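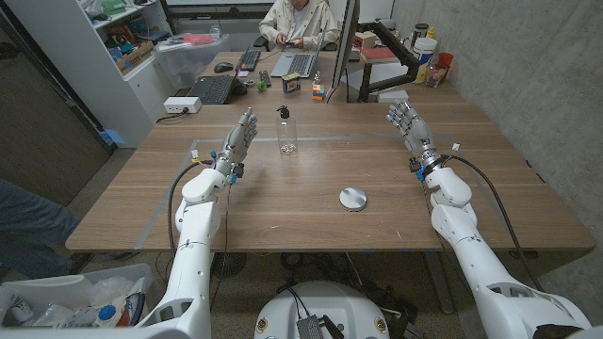
Attachment 1 — both hands up over the wooden table, fingers open

Ticket: Shot clocks drop out / wrong reset, women's and men's games
Site: Stender Fieldhouse, main court
Equipment: Gravetti 3000 console, Gezer wireless receivers (both baskets), Tudo stats laptop
Opened by: Sheila Hebden, game operations
Handled by: Dzintra Ķēniņš, support
Opened: May 20, 2022
Priority: was Low, changed to High

Sheila Hebden
East basket shot clock goes blank mid possession. Comes back by itself, but it comes back on 30 no matter what was showing. West one fine. Game clock fine on both. Summer league starts soon and I can't have refs waving at the table all night like they did in November.

Already tried: power off/on at the console, different outlet, yelled at it. No change.

Dzintra Ķēniņš
Hi Sheila. Need a few things:
Console firmware (Menu, System, About).
Channel number on the console and on each receiver. Receiver channel is the little dial behind the cover.
Does it blank with the Tudo laptop unplugged?
When it blanks, is the red backboard light still working at the buzzer?

Sheila Hebden
Firmware says 5.1. Console channel 12. West receiver 12. East needs the lift, will get to it after camp lets out.

Laptop — didn't know that mattered. It's only there for the box score. Will try.

Backboard light works. Went off fine at the end of the quarter while the shot clock was dark.

Dzintra Ķēniņš
OK so power to the east side is good and the game clock signal is getting there. That leaves the shot clock data, or the display board itself. Please don't swap the boards yet, the one off the east side is heavy and the connector behind it is easy to bend.

The 30 is a clue. A receiver that restarts goes to whatever default is stored in it, and then waits for the console. Is your league default on the console set to 30 also?

Sheila Hebden
Console is on men's college so yes, 30. But it did the same thing in a high school scrimmage where we had 35 set. East came back 30. Coach thought we shorted him. So it's the receiver making it up?

Got up on the lift. East dial is on 12. Cover was hanging by one screw, the other one is gone. Dust all thru it.

Dzintra Ķēniņš
Yes, receiver is restarting and using its own number. Good catch on the scrimmage, that rules out the console as the cause of the wrong time. Changing priority.

Test, in this order please:
1. Laptop unplugged, run the shot clock for a full practice.
2. Laptop plugged in but Tudo closed, same thing.
3. Laptop plugged in and Tudo open, live feed on.
Write down the game clock whenever it blanks. Same default on the console for all of them.

Sheila Hebden
Test 1. Whole practice, nothing. Perfect.
Test 2. Nothing.
Test 3. Blanked at 7:41, 6:11, then 3:26. All three right after the stats kid entered a sub. Wrote down the times on a towel, no paper at the table.

So it's Tudo?? We paid for that.

Dzintra Ķēniņš
Partly. Tudo live feed sends a status request out through the console after each substitution. Old receiver firmware doesn't like it and restarts. West was probably updated at some point and east wasn't. On the west receiver, hold the button next to the dial, it shows the version on the shot clock digits. Then do east.

Sheila Hebden
West 44. East 38.

That's it isnt it. West was replaced after a volleyball hit it, before my time.

Dzintra Ķēniņš
That's it. 38 is the old one. Sending you the update file by separate email.

Put it on a blank USB stick, stick goes in the back of the console, NOT the laptop. Menu, Service, Update Receivers, pick East only. Leave the lights and the boards on while it runs. Digits will count up and then go dark, then show 44. Don't touch the horn.

Until that's done: run games with Tudo live feed off. Box score still saves, it just won't post to the web page until you hit Upload at the half.

Sheila Hebden
Update took two tries. First stick wouldn't read, used one from the ticket office. East now says 44.

Ran a scrimmage with Tudo open, live feed on, subbed in whole lines on purpose. No blanks. Reset to 35 held on both ends, also the short reset after an offensive board.

Still need a screw for that cover. Tape for now.

Dzintra Ķēniņš
Great. Cover screws going out in the mail, pack of four. Keeping the ticket open through your first league night, then I'll close it.

Sheila Hebden
First league night done, two games and an overtime. No blanks. Ok to close. Screws not here yet.

Status: Closed — receiver firmware, east. Screws shipped.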